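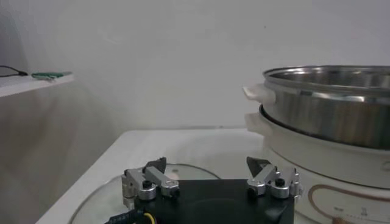 *Two black fingertips, open wide, with a glass lid on the table behind them.*

# How I Look After a Robot's Hand

My robot is called Pradness, and it has one hand. The grown-up word for that hand is a gripper. I'm the person who keeps it working, so I spend a lot of my day looking at two fingers!

Let's start at the tips. Those black pads are the only parts that are supposed to touch things like a lid or a pot handle. They do the same job as the bottoms of your sneakers - they grip. And just like sneakers, they get worn down. I rub each pad with my thumb every morning, and if one feels slick I wipe it with a damp cloth. If it still feels slick, it gets changed. I changed both pads in August, and the old ones were as smooth as river stones.

Now look at the silver bars. These are called links, and they work a bit like the bones in your fingers. The round spots are the joints, where one piece can swing against another. See the dark screw caps? I check those with a little wrench. Too loose and the finger wobbles. Too tight and it gets stiff, like your knees after a long car ride.

**Try this:** make a pinching shape with your thumb and pointer finger, then open it as wide as you can. Which joints moved? A robot finger has to bend somewhere too.

The flat black part in the middle is the palm. Down by its left corner you can spot some wires, and one of them is thin and yellow. Wires are my biggest worry. A robot arm turns and twists all day, and a wire that gets pulled or pinched can break on the inside, where you can't see it. So I move the arm very slowly and watch the wires the whole way around. They need enough slack to bend, but no big floppy loops that could snag on a pot.

Here's my full checkup:

1. Press the stop button and wait. Fingers (mine!) stay away until the robot is off.
2. Wipe the pads.
3. Check the screws.
4. Turn the power on, step back, and watch the wires.
5. Open and close the hand 33 times.

Why 33? My boss, Solange Mendonça, picked it years ago at our shop in Hunstead and it stuck. I listen more than I look for that last one. A happy hand makes a soft hum. If I hear a click, I go back to step one and start over, which makes me late for lunch.

After every 1,000 grabs the hand gets a bigger checkup, and I take the fingers all the way off. That one takes me about 38 minutes, plus however long I spend hunting for the screw I dropped.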